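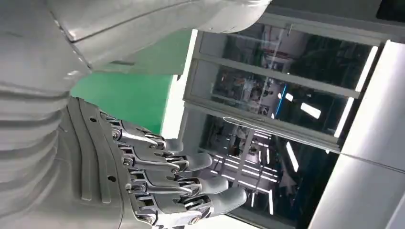
Forum > Packing, Shipping & Dispatch > Bench layouts and gear

Thread: Soft mailers on the scan pad, flatten or leave alone?

Adwoa Odoi
Posted 08/01/2026

Hi all, long-time reader, hardly ever post. We moved to poly mailers for nearly everything small back in July and I'm very glad we did (the cupboard full of flat cartons is finally gone!) but the scan step is driving me a bit mad and I'd like to hear how other people handle it.

Boxes were easy. Box goes on the pad, label gets read, dimensions come up in Halula, off it goes. Mailers are another animal. They slump, they've got that spare bit of plastic at the top, and if you fold the top over it pops back up while you're reaching for the next one. Same hoodie, same size bag, and I'll get two different heights out of it depending on how it landed. Our last carrier bill had $198 of adjustments on it and almost every line was a soft bag.

So, questions. Do you pat them flat before they go on the pad? Do you fold the top under, over, or leave it hanging out? And does anyone keep the crate right up against the pad like we do or is that asking for trouble? I'm left-handed, so crate on the left made sense when I set it up, but now I'm second-guessing the lot.

The setup is pretty standard. Square black pad with the column over it, sitting on the green table, crate to the left, belt on the right. Column has the Chinese label down the front, which none of us can read, so if there's a tip on there about soft goods we've missed it. 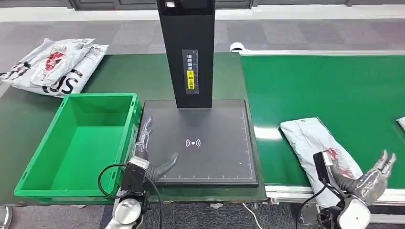

Edem Frimpong

Move the crate. Even a hand's width would do it. We had ours butted up to the pad for ages and any time a bag drooped over the crate wall it was half on and half off, and the numbers came out like rubbish. Once there was a proper gap people set the bag down in the middle instead of sliding it across.

On the fold, I say under every time. Fold it under and the weight of the thing holds it shut.

parcelpat

Disagree with Edem on folding under, sorry. Fold it under and you've made a lump on the bottom, so the bag rocks and the height goes up. Over the top and press once with your palm, then hands off. We did it for a run of 573 bags before the holidays and our adjustments dropped to nearly nothing.

Edem Frimpong

Depends what's in it though? A tee shirt, fine, fold it over. Anything with a bit of bulk springs right open again.

parcelpat

Then the bag's too big or too small. Half the trouble I see is one size of mailer being used for everything. What sizes are you running, Adwoa?

Adwoa Odoi

Guilty. We've got 2 sizes, both from Grondico, and the bigger one gets grabbed for pretty much everything since it's on the closer shelf. I can see that's part of the mess.

Going to try the gap tonight, Edem. I'd never have thought of the droop, but yes, I've watched bags lean on that crate rim and never connected the two things.

mooseandmortar

Can I put in a word for leaving the crate where it is? Short reach is worth a lot over a whole shift. My shoulder was a wreck when our crate sat further back. If the rim is catching bags, swap to a shallower crate and keep your reach. The tall ribbed ones are great for stacking and a nuisance beside a scanner.

Also, don't pat them flat!! The carrier's machine won't pat them flat. You want your number to be the same as their number, and they're measuring whatever shape it is when it comes flopping down their belt. Flatten it at your end and you're just declaring a size it won't have later.

parcelpat

Well that explains a few things about our first year, haha. Fair point. I still think one press to get the air out is different to squashing it. The air's going to come out in the truck anyway.

mooseandmortar

One press, sure. I used to work beside a fellow who leaned on them with his elbow.

Adwoa Odoi

OK, update after a few days of mucking around with it. Long one, sorry, get a cuppa.

First thing, the gap. Crate's been shifted left and I put a strip of tape on the table so it gets put back in the same spot after it's emptied. Big difference straight away, bags are landing in the middle. I've also started squaring the bottom edge of the bag to the tick marks along the pad. They run along the bottom and the right side, so that's the corner I work to now, and my reads have been a lot steadier.

Second thing, the fold. I tried both and I'm with parcelpat for thin stuff and on the fence for the rest. What I've settled on is fold over, one press, let go, wait a beat, then scan. The waiting matters more than I expected! I was scanning while the plastic was still settling.

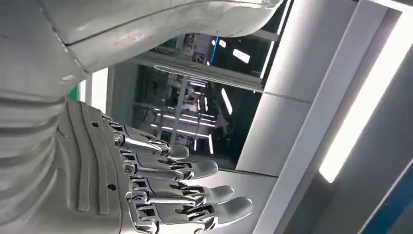

Third thing is the shelf. I swapped the two mailer sizes around so the smaller one is closest, and it's a bit embarrassing how much that did by itself. I went back through 121 orders in Halula and most of the ones that got adjusted would have fit the small bag with room to spare. They'd been sent out with a great big empty flap on the end.

I haven't bought a shallower crate yet, mooseandmortar, but Jadska has some on clearance and I'm tempted. My reach is longer now and I do notice it by the end of the day. Do yours still nest when they're empty? We're tight for floor space.

mooseandmortar

They nest, but they jam if you drop one in crooked. Worth it to my mind. Measure under your table first, mine are a smidge wider than the old ones and I had to move a bin.

Edem Frimpong

Glad the gap helped. I'll give the wait-a-beat thing a go too, I'm a terrible one for rushing. Still folding under on the bulky ones, and you lot won't change my mind!

tapegun_tess

Jumping in with a related question. Do you put the label on before or after the fold? We use the Asante labels and if they end up across the crease the reader has a fit.

parcelpat

After, on the flattest bit, well away from the top. If it has to go on before, stick it low down and fold toward the back.

Adwoa Odoi

Same as parcelpat, low down. Ours used to go on near the top and I was forever smoothing them out with my thumb. And thanks for the heads-up on the width, I'll get the tape measure out before I order any crates.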